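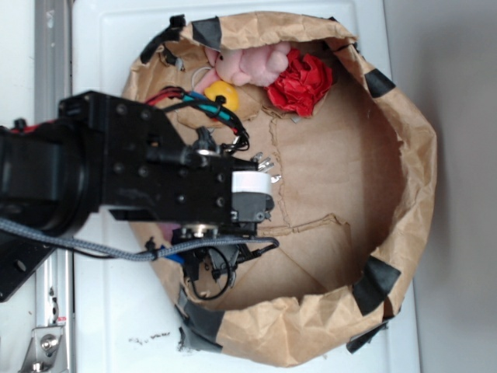 Can a robot arm be relied upon yet to sort mixed small items at a returns desk?

Posted by Darotden Facilities Desk
Category: Workplace equipment

Our office manages lost property for a group of rental buildings in Orndale. Items come back to us in paper bags: keys, soft toys, balls, crumpled paper and the occasional piece of metal hardware. Each bag must be emptied, the trash separated from the property, and every set of keys placed in a numbered tray. We receive up to 200 bags in May, when most leases end, and far fewer during the rest of the year.

Management has asked whether this task can be assigned to a machine before next spring. We do not require speed. We require that no key be lost and that a member of staff not have to stand beside the equipment all day. We would be grateful for replies from organizations with direct experience of such work. Please state what kind of item caused the most difficulty.

3 replies

Govham Tool Library
Member for 13 years

We conducted a trial of this type in our intake room. Our findings may be of use to you.

Soft items presented little difficulty. A plush toy can be gripped at almost any point and will give under pressure. Balls were acceptable when they had room to be approached from above, and less so when they had rolled against a wall of the container. Crumpled paper was picked up reliably, but was often classed as property and had to be removed from the tray by hand.

Keys were the principal obstacle. They lie flat, they overlap, and they reflect light in a way that hides their edges. 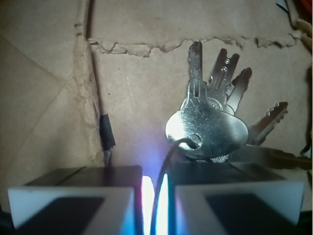 A set with a cord or loop attached is a different matter, as the fingers can close on the cord and the metal will follow. We now ask members to return all keys on a cord, and we recommend that you consider the same rule. It costs very little and is helpful to human staff as well.

We further advise that the container be fastened down. An open paper bag will shift or fold inward when touched, and a torn or creased bottom gives small metal parts a place to catch. Tape along the rim is adequate for a trial. For regular use we would specify a shallow rigid tray.

In our trial, an employee was called to assist in 30 of 200 bags. We judged this too high for unattended work and have continued with manual sorting for the present.

Scanlon Property Services

No. Hire a temp for May.

Orndale Makerspace Office

The reply from Govham is consistent with our own view, with one reservation. The rate of assistance depends heavily on what is placed in the bag. Our shop floor bins hold clips, brackets and similar parts, and a bin containing a single type of part can be left to a machine for an afternoon. A mixed bin cannot, in our opinion.

You may wish to divide the task. Let staff remove the keys first and record them, then allow the machine to separate the toys from the paper. The items of greatest value would remain in human hands. Please also confirm with your insurer who is responsible for a missing key, as our policy did not address the matter and the amendment took 3 months.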